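Portes ouvertes chez Treker : une matinée du bon côté du grillage

L'invitation promettait « une immersion dans la robotique d'extérieur ». J'avais compris qu'on verrait rouler des robots. On a surtout vu des procédures, et je dois reconnaître que j'en suis revenu plus content que prévu, avec dans mon sac un carnet plein, un gilet jaune que j'ai oublié de rendre et 17 pages agrafées intitulées « Règles d'essai en terrain ouvert au public ».

Treker développe des robots d'entretien pour terrains de sport : tonte, traçage des lignes, ramassage. L'entreprise n'a pas de piste à elle. Elle travaille sur des terrains municipaux, aux heures où les clubs dorment encore, ce qui explique une convocation à 7 heures du matin en septembre, avec du café dans une thermos dont le bouchon avait sa propre procédure.

Lemlem Beyene, responsable de la sécurité des essais, nous a accueillis par un exposé debout. Elle a le débit de quelqu'un qui a déjà répondu à toutes les questions et qui attend poliment qu'on les pose. Sa première règle tient en une ligne : un robot qui se déplace seul n'est jamais du même côté d'une clôture qu'un visiteur. La deuxième occupe trois pages et définit ce qu'est une clôture.

Un ruban de chantier n'en est pas une. Une rangée de plots non plus. Un grillage fixe, oui, à condition que l'on ait vérifié le bas, là où la terre se creuse et où passent les ballons, les chiens et, paraît-il, certains stagiaires. La vérification se fait à pied, sur toute la longueur, et se note sur une fiche. Un monsieur du groupe a demandé si un robot ne pourrait pas s'en charger. Silence. Lemlem Beyene a répondu que la question revenait à chaque visite et que la réponse était à la page 9.
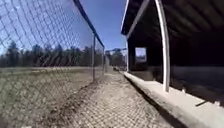

Vient ensuite le chapitre du soleil, que j'avais pris pour du remplissage et qui m'a le plus intéressé. Un grillage en plein soleil projette au sol un quadrillage très net, et un système de vision mal réglé peut y voir des lignes, une bordure, voire un obstacle. Même chose pour un abri de joueurs : toit sombre, dalle claire au ras du sol, intérieur noir comme un four. La caméra expose pour l'un et perd l'autre. Florkex, le logiciel de navigation maison, a donc sa liste de situations à rejouer avant toute mise à jour, et les ombres de maillage y figurent en bonne place, entre les flaques et les mauvaises herbes.

La règle qui en découle est d'une simplicité un peu vexante pour les ingénieurs : dans un passage étroit, quand le robot doute, il s'arrête. Il ne ralentit pas en espérant. Il s'arrête et il attend un humain. Le journal d'essais compte à ce jour 1,953 arrêts de ce type (la virgule est anglaise, on nous l'a précisé, il ne s'agit pas de presque deux arrêts). Chacun doit être relu et classé. J'ai demandé par qui. Plusieurs regards se sont tournés vers un jeune homme qui regardait ses chaussures.

Sur les objets laissés au sol, le document est intraitable. Avant chaque essai, deux personnes parcourent la zone en sens inverse et ramassent tout ce qui traîne : bâtons, bouchons, gants orphelins. Si l'essai porte justement sur les objets oubliés, on les repose un par un, d'après un plan. J'ai trouvé cela absurde pendant une bonne minute, puis j'ai pensé au bâton que personne n'aurait inscrit sur le plan, et à la réunion qui s'ensuivrait.

Pour l'arrêt d'urgence, même philosophie. La télécommande se porte à la main ou au cou, jamais dans une poche. Celui qui la tient ne fait rien d'autre : ni photo, ni commentaire aux invités, ni café. Il change toutes les demi-heures. Le boîtier s'appelle Truno, nom que l'on doit apparemment à un vote interne dont les perdants parlent encore.

Une dame de la société Were, venue avec un classeur plus épais que le nôtre, a voulu savoir comment tout cela s'articulait avec les normes existantes. La réponse a été franche : les textes pensés pour l'atelier supposent des murs, un sol plat et des gens formés. Dehors, on a du gravier, du vent et des promeneurs. Treker reprend donc la démarche d'analyse des risques et réécrit le reste, quatre révisions jusqu'ici, la cinquième étant retenue par un désaccord sur le mot « promeneur ».

Deux réserves tout de même. Les fiches sont encore sur papier, et la pluie ne lit pas les règlements. Et rien n'est prévu pour informer les riverains, à part une affichette au portail, en caractères que j'ai dû lire accroupi. Lemlem Beyene a noté la remarque et m'a demandé de préciser la distance à laquelle j'avais cessé de pouvoir lire.

Prochaine visite au printemps, inscription par courriel. Prévoir des chaussures fermées, c'est en page 2. Je rapporterai le gilet.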